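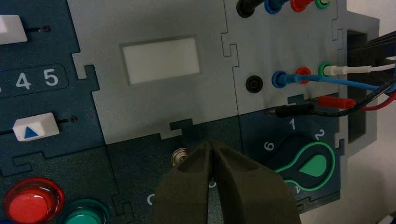

8th October, bench notes on the task board

Really pleased with how the jigsaw tiles lock together! Joris wants the slider tracks gone over with a soft brush before the board travels to Kultico. I love the big chunky push buttons, so satisfying.

Leads: the blue one is in the blue socket, the white one in the green. Hussam, shout if you'd rather have them matched by colour.

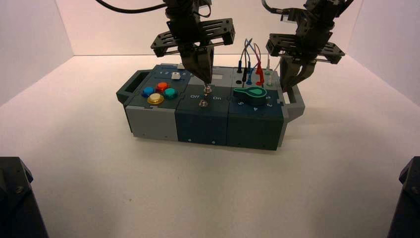
Toggle switches

Lovely firm click on both. I'd like to try 1,000 flicks on the rear one and write up how it feels every so often. Spare levers are in drawer 8.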